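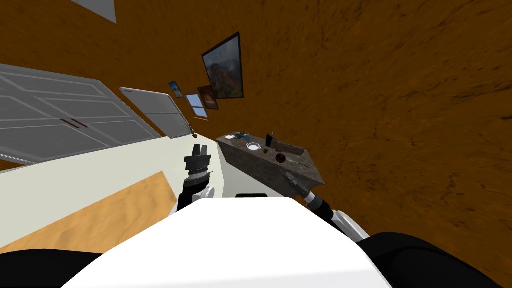
Week 5 notes: Planning and paying for a two-armed robot

Last week we got as far as deciding what job we want done, so let's pick up with the part most people would like to skip, the money. I've sat through a good many of these purchases by now, and I can tell you the trouble nearly always starts with a quote that looks complete. A quote from a seller covers what the seller sells! Your budget has to cover everything between the truck pulling up and the first useful day of work.

Our running case is still the Oakley kitchen project. They want a robot with 2 arms that can reach over a counter and handle small items such as dishes and bowls, and they have two offers to compare, one from Rerkent and one from Custent. Please have both offer sheets with you when you read this.

Start in simulation

Before Oakley signs anything, they should spend time in a simulated room. You can build a counter, put a bowl and a dish on it, hang a few paintings on the wall if it makes you happy, and find out whether both grippers can get to the places they need to. Moving a counter in software costs you an afternoon (moving a real stone one is another matter, as Oakley's building people will be glad to explain). Budget for this stage as its own line. In our case the license and setup for Zusulia, the simulation package we use in lab, come to $2000, and I'd like to see that figure in your worksheet under planning, separate from the robot itself.

Do keep in mind what the simulation leaves out. Floors in a simulated room are as flat as you draw them, and cables never get caught on anything. Leave yourself some money for the real room.

Lines people forget

Spare gripper fingers. They wear, and they get bumped.
Shipping, and someone to receive the crate.
Power outlets and any floor work.
Training hours for staff, at their normal pay.
The service plan after the first year. Rerkent includes it for 2 years and Custent sells it separately, so the sheets can't be compared until you've evened that out.
Time on the simulator after delivery. People cancel the license once the robot arrives and then want it back in July.

Spreading the cost

We'll use 5 years as the working life for everything in this course. Add up the purchase, the setup and all the yearly costs over that time, then divide to get a cost per year. Do it for each offer, and do it once more with the service plan taken out so you can see how much of the gap it explains. I don't mind if your answers differ a little from your neighbor's, as long as you've written down what you assumed and where each number came from.

For next class

Bring a one-page budget for Oakley with the planning stage shown first. Mark any line you guessed at with a G. There will be several, and that's fine, we'll go through them together and talk about whom you'd call to get a better number.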